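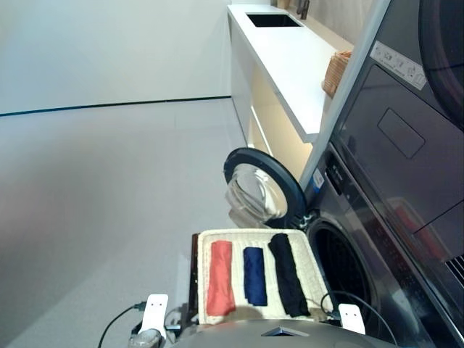
Folding is the step in laundry work in which clean, dry textiles are reduced to a compact shape for storage, transport or sale. It is done at home, in commercial laundries, in hotels and in clothing stores, and the methods differ mainly in the size and thickness of the finished piece. Small garments are often folded into narrow strips and laid side by side in a shallow container, as with the coral-red, navy and black pieces in the woven tray, so that each can be taken out without disturbing the next. Larger items such as sheets and tablecloths are usually folded flat and stacked.

Methods

The most common household method is the flat fold. The garment is laid face down, the sides are brought in toward the center, and the length is halved once or twice. Shirts folded this way stack well on open shelves, although pieces near the bottom of a tall stack tend to pick up creases.

In the upright or file fold, the garment is folded into a long strip and then into a small packet that stands on its edge. It is used mostly in drawers. Thin knits hold the shape less well than cotton and may need to be packed closely.

Rolling is common in travel and in military kit. A rolled garment has no sharp crease, but the outer layers can wrinkle if the roll is tied tightly.

Fitted sheets are folded by tucking the four elastic corners into one another, which gives a rough rectangle that can then be treated like a flat sheet.

Commercial practice

Laundries that serve hotels and hospitals work to a fixed finished size, so that linen fits the shelves and carts of the customer. The Paquette laundry in Rullow, which handles towels and bed linen for nearly 300 hotel rooms, folds bath towels in thirds lengthwise and then in half, with the closed edge facing out. Its sister plant in Zuler uses the same pattern for bath towels but sends hand towels out flat in bundles.

Clothing stores generally fold shirts around a flat board, which is pulled out once the sides are in. The board keeps a display table even in width. Sweaters are folded without a board in many stores, as the knit can be stretched by it.

Effects on fabric

A fold left in place for a long time can become a permanent line, particularly in linen and in starched cotton. Light falling on an exposed edge may also fade it. Household textiles in long storage are therefore refolded along different lines from time to time, and older or fragile pieces are padded with acid-free tissue at the bend. Velvet and other pile fabrics are better rolled around a tube or hung.

See also

Ironing
Linen closet
Clothes hanger
Starch

This page was last edited on March 4, 2024.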